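Etircombe Harbour

Etircombe Harbour is a small commercial port on the north side of the Brivell estuary. Handles mostly aggregates, timber and animal feed, with some grain in season. It is run by the Etircombe Harbour Company, and is not to be confused with the yacht basin further up the estuary, which has a separate owner.

Location and layout

The harbour lies behind a stone breakwater 700 metres long. Two berths – the Old Quay and the Feed Quay. The Old Quay dries out at low water springs, so it is mostly used by workboats and the dredger. The Feed Quay has a dredged pocket and takes coasters up to 144 metres, though most callers are a good deal smaller. Bigger vessels are turned in the outer basin before berthing, stern first. Pilotage is compulsory for all cargo ships.

The approach channel silts up from the western side. Maintenance dredging is done each May, sometimes again in autumn if the winter gales come early.

History

A landing place is mentioned in parish records well before any quay was built. The first proper quay was put up for the slate trade, which came down by cart from the quarries at Flonddale. A tramway followed, then a standard gauge branch line. Slate declined, coal took over as an inward cargo, and the port did fairly well out of it until the local gasworks closed.

After that a lean period. The branch line was lifted and the trackbed sold off in pieces, which has made later talk of a rail link rather difficult. The harbour passed from the town council to the present company, which filled in the old slate dock and built the Feed Quay over part of it.

Cargo handling
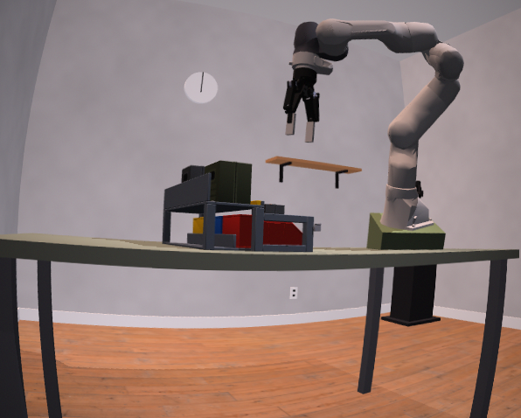

Simulated robot arm with a two-finger gripper above a table.

Bulk cargoes are discharged by two mobile cranes fitted with grabs, into hoppers and then by lorry to the sheds. Timber is stacked in the open on the east yard. There is no container crane, and containers are only handled when a ship has it's own gear. Feed is kept in the covered sheds and must be cleared quickly in warm weather.

The weighbridge stands at the main gate. Lorries are weighed in and out, and queues on the harbour road were a long-running complaint in the town untill a holding area was laid out on the former coal yard.

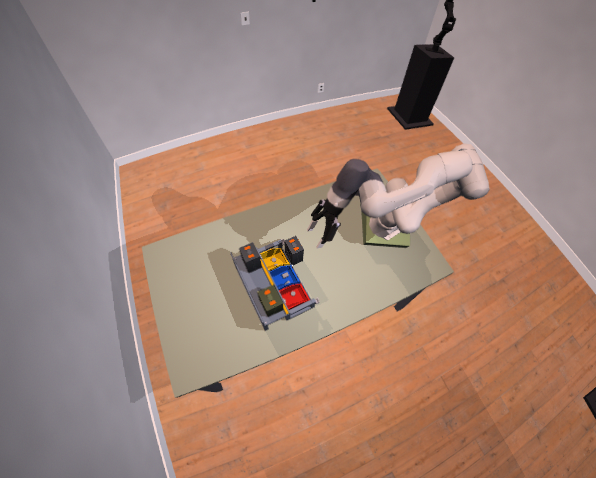
Working hours follow the tide, so a ship may be worked through the night if she has to sail on the morning high water. Night working on the Old Quay is not allowed, as it is close to houses.

Services

Regular sailings are few. The coaster Tapia calls with timber, other ships are on single voyage charter. Fresh water and shore power at the Feed Quay, fuel by road tanker only. The port has a workforce of roughly 74, including crane drivers, yard staff and the boat crew. Pilots are self-employed and not counted in this.
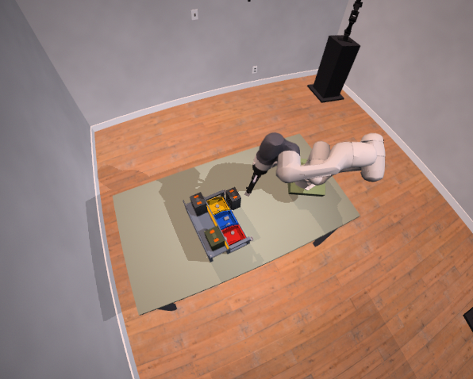
Proposed expansion

A plan to lengthen the Feed Quay was put forward by the company and later withdrawn over the cost of piling. A reduced scheme – new fenders, a deeper pocket, no extra length – has been approved but not started. Objections came mainly from the mussel growers on the south shore, who were worried about silt from the dredging.

See also

Brivell estuary
Flonddale slate tramway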